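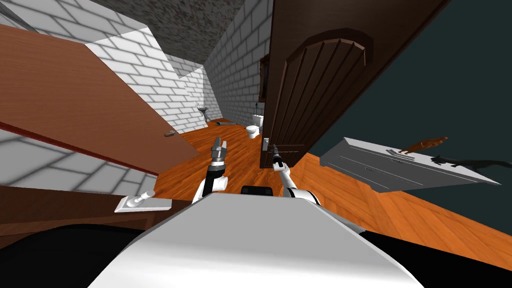 Two arms and an orange wood floor.

Saturday, and my feet are only now forgiving me. We walked the whole of Lomdale for the council race, up one side of the hill and down the other, and I came home with 24 leaflets left in the bag, which pleased me more than it should have. People were so kind! One lady on Fodor Street kept me on her porch talking bus routes until my tea flask was stone cold, and I still couldn't tell you how she'll vote. 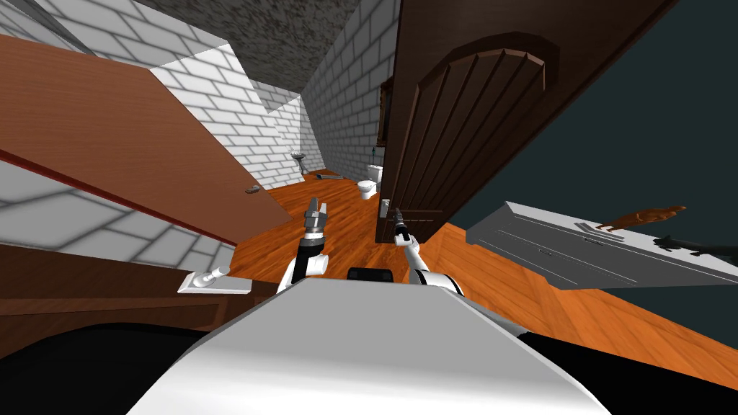 Wooden doors, one of them wide open.

The branch meeting afterward ran long, as they do. We picked our candidate for the Prilaneck ward, 31 votes in all, and it took three rounds because the first two came out so close (and then there was a fuss over a ballot folded inside another one). I had wanted the other fellow, I'll admit it here, but he shook hands very nicely and I clapped as loudly as anybody. 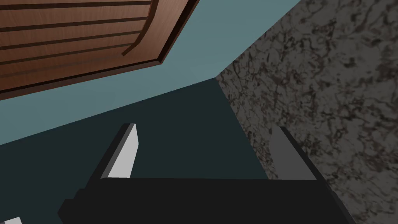 Then there was the question of the Erevura bridge, and whether we promise to fix it or only promise to look into it. I said fix it. We'll talk again next week, and I must remember to bring back the folding chairs.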